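SPEAKER NOTES: Water in old apartment blocks, what we learned at Tandside
Slot is 35 min incl. questions. Do NOT go over, lunch is right after.

Slide 1. Title
Wait for people to sit. Say hi, say where I'm from (Bavent housing co-op, the building side, not the finance side). Phones off. Ask for hands: who here pays for water by meter? Who pays a flat share? Expect mostly flat share. Good, these are my people.

Slide 2. The building
Tandside. 50 apartments, one riser per stack, one bill for the whole lot. Bill comes in December and everybody gets mad at everybody. Nothing on it tells you where the water went. Tell the story of the meeting that ran past midnight over one toilet. Keep it short!!

Slide 3. What we thought the problem was
Showers. Everyone said showers, teenagers. We had posters up in the stairwell for a year. Posters had no effect on the bill, zero. Pause here, they usually laugh.

Slide 4. Sub-meters
Tresau units, clip on the pipe, no cutting. 4 per stack to start, then the rest once the board saw numbers. Mention the Appiah block next door did it the other way, full re-pipe, and they're still paying it off. Don't be smug about it. They got nicer pipes.
If someone asks about cost: 300 per apartment, fitted. Spread over service charge. Move on.

Slide 5. Night flow
The big one, slow down. Look at the hours when people are asleep. Line should drop nearly flat. Ours didnt. That gap was running toilets and one bad valve in the basement, been weeping for who knows how long. Show graph, let them look at it. Don't talk over it.
Fix was flapper valves, cheap part. Super did a stack in an afternoon.

Slide 6. Kitchens
After the leaks, next thing is sinks. Dishes under a running tap. People hate being told how to do dishes so go easy here, I do it too. What worked was swapping the aerators and leaving the lecture out.
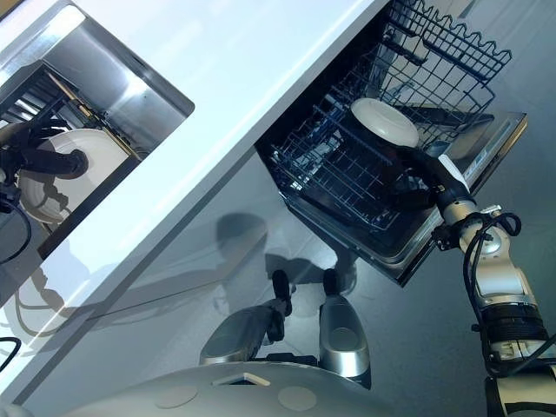
Slide 6: plate in the sink

Ask: plug in or tap running? Another hands-up. Then say what we put in the newsletter: scrape first, fill once, rinse at the end. Three lines, no clip art. Got more replies than anything the newsletter ever ran, half of them angry. One wanted to know if soup counts as scraping.
Dishwashers: someone WILL ask. Full load beats hand washing in most homes, half load is a toss up. Don't get dragged in, there's a person in every crowd who wants to do twenty minutes on this.

Slide 7. What went wrong
Be straight about it. Meter readings went up on the lobby board by apartment number. Terrible idea, my idea. Neighbors stopped saying hello. Took it down, now you see your own and the building average and thats it.
Also: two stacks were labeled backwards so we chased the wrong leak for weeks. Check labels. Open the tap, watch the meter, write it down. Say this twice.

Slide 8. If you go home and do one thing
Read the main meter last thing at night and again early, before anyone's up. Costs nothing. If it moved a lot, start with toilets. Food coloring in the tank, wait, look in the bowl.

Slide 9. Questions
Handouts on the chair by the door. Skip slide 10 if the clock is past ten to twelve, it's only the valve part numbers and they're on the handout anyway. Water bottle!! forgot it last time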